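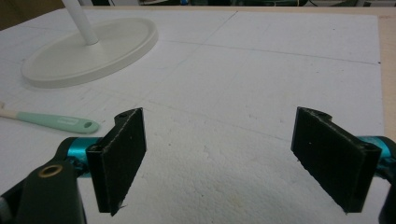
Wokari: cuaderno de la plancha blanca

¡Bienvenidos! Wokari reúne 1,097 fotos de mesas de manualidades, y esta carpeta va dedicada al poliestireno expandido — un material que me encanta por su grano fino y lo bien que recibe el lápiz.

Qué mirar

Las líneas rectas, muy tenues, forman una cuadrícula suelta de rectángulos grandes. También interesan las manchitas amarillentas y grises y la zona picada: son marcas de superficie y se anotan como tales.

Contenido

fotos/ — 229 tomas de planchas
notas.txt — vocabulario de texturas y trazos

Versión 2, 15/07/2020. Si encontráis una palabra mejor para «granulado», ¡escribidme, que la añado encantado!

Mantiene: Tiago Prata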